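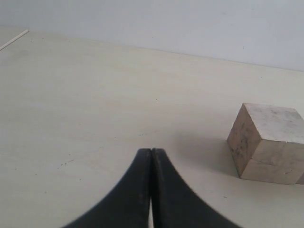
Tue 20 February
By Viorica Halilović

Annual safety walk-through, Tarnell Hall, Irndale. All floors, using the building form, version 2.

The form has 59 lines. I have left out the ones that came up clean and stayed boring, and kept the ones where I had something to say. "OK" means I tried the thing myself. "Told OK" means someone told me it was fine and I couldn't check. I don't treat those as the same, although last year's form did.

EXITS AND HALLWAYS

1. Front doors open fully from inside without a key. OK.
Comment: The left leaf drags. Dalva Tavares says it has always dragged. It still needs a new bottom hinge, and I would like to see it on a work order with a date.

2. Rear exit opens fully. NOT OK.
Comment: Opens until it hits the recycling bins. I moved the bins. When I came back after lunch they were where they had been. There's a painted line on the pavement showing where bins must not go and I don't believe anyone has looked at it since it was painted.

3. Exit signs lit. OK on ground floor. One dark at the top of the east stairs.

4. Emergency lights come on when test button is held. Told OK.
Comment: I held the button on the two I could reach. Both came on, one of them dim. The rest need the tall ladder, and see line 31 for the ladder. The log says every unit was tested in June, all in the same pen and the same handwriting, with the same start and finish time. Make of that what you like. I'd want them done again.

6. Hallways clear to required width. OK, barely.
Comment: The main hallway measures 55 inches at the tight spot by the coat hooks. Put coats on the hooks and it is less. I measured it with no coats, as the form asks, but people wear coats in February.

FIRE

9. Extinguishers in place, charged, tagged. OK except kitchen.
Comment: Kitchen extinguisher is charged and tagged but hangs behind the pantry door, so with the door open you can't see it. Move it to the other side of the stove wall. Tarun Tomar says a sticker on the door would do. A sticker is cheaper, I agree. It would not do.

10. Smoke alarms sound on test. OK.

12. Nothing stored in boiler room. NOT OK.
Comment: Folding chairs, a box of paper plates, a rolled carpet. I was told these were "just there for the day." The carpet had dust on it.

13. Stove shutoff labeled. OK. Label is new and in the right place. Credit where due.

STAIRS

15. Handrails tight. East stairs OK. West stairs NOT OK.
Comment: The third bracket up on the west side turns in the wall when you lean on it. It has been filled before, and the filler is what is turning. It needs a proper anchor into the stud, and if there's no stud there, then the bracket is in the wrong place.

16. Treads even, edges marked. OK. Marking tape is lifting on the bottom step.

18. Stair lighting. OK with comment.
Comment: The bulb on the landing is 65 watts. The fixture has a rating plate and I couldn't read it through the paint. Until someone can, I would put a small LED bulb in there and stop guessing.

TABLES, SURFACES AND LOOSE ITEMS

21. Tabletops sound, no splinters, no lifting edges.
Comment: The form wants one answer for every table in the building, which is silly. They aren't all the same age or in the same shape. I checked for wobble by leaning on opposite corners and ran a cloth along the edges. The cloth caught on a table in the downstairs meeting room. Sand it or retire it.

22. Small items kept back from table edges and out of walkways.
Comment: A question with no useful answer, in my view. It's true at the minute you look. I'd drop it from version 3 and replace it with "is there a shelf for them," which you can check any day of the year. 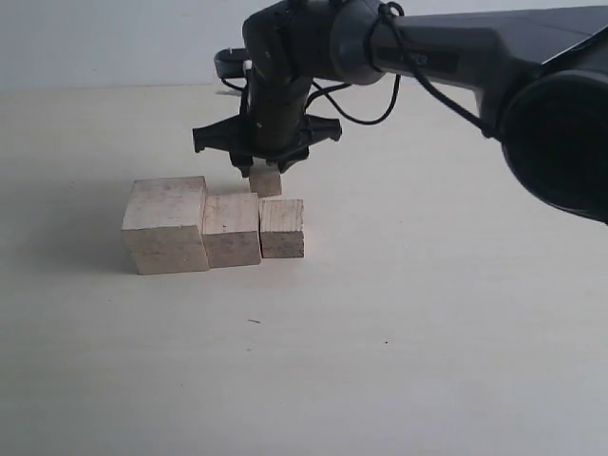

Line 22. Three wooden blocks in a row on a cream tabletop.

23. Wooden items free of rough edges.
Comment: Maiara Arruda wrote "smooth" against this line last year. I don't know how many she picked up. Wood with rough edges ought to be sanded before anyone handles it a lot, and it takes a few minutes with fine paper. I'd rather see that done than another tick. Gray marks don't bother me on their own. Frayed fibers do, because they lift and catch.
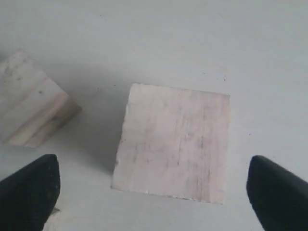 Line 23. Block from above. Ragged in places on the left edge, slightly rough along the bottom.

24. Heavy items stored below shoulder height. NOT OK.
Comment: The coffee urn is back on top of the cupboard. It was on top of the cupboard last year, and the action list says "moved, closed." Perhaps it was moved. Please reopen.

ELECTRICAL

27. Cords undamaged. OK on the ones I ran through my hand, end to end.
Comment: Two power strips in the office were plugged into each other. I separated them. The office then asked where the heater was supposed to go. Straight into the wall, on its own.

28. Panel accessible, circuits labeled. NOT OK.
Comment: Accessible, yes. The labels read "lights," "lights," "other lights," and "Conceição." Nobody on duty could tell me what Conceição switches off, and I was not about to find out with a class going on upstairs. Needs tracing on a quiet day.

29. Outlets near water protected. OK in kitchen, tested with the button. Told OK in the upstairs restroom, where the door was locked and the key could not be found.
Comment: A locked restroom with no key should probably have a line of its own.

LADDERS AND CLEANING SUPPLIES

31. Ladders sound. Short one OK. Tall one NOT OK.
Comment: One foot has lost its rubber. Edivaldo Guerra says it is fine if you put a folded towel under it. I have tagged it out of use. If the tag comes off I would like to know who took it off.

33. Cleaning products in original containers. NOT OK.
Comment: There's a spray bottle with "blue" written on it. The liquid was clear. I took it away.

35. Cleaning cupboard locked. OK. Key on a nail beside it, which rather spoils things.

OUTSIDE CONTRACTOR

41. Boiler service current. Told OK.
Comment: Vivport left a sticker but I was not given a report. I've asked for the report. A sticker shows they came.

42. Roof and gutters. Not inspected. Ice on the ladder points, and see line 31 anyway.

ACTIONS

Before the building is next used in the evening: rear bins, boiler room cleared, west handrail taped off or fixed, exit sign at east stairs.

Before the end of the month: kitchen extinguisher moved, urn down, panel traced and relabeled, new tall ladder, downstairs table sanded or out, rough wooden items sanded.

Whenever the report arrives: line 41.

I will come back unannounced for lines 2 and 12. Don't mark either of them closed until I have.

V. Halilović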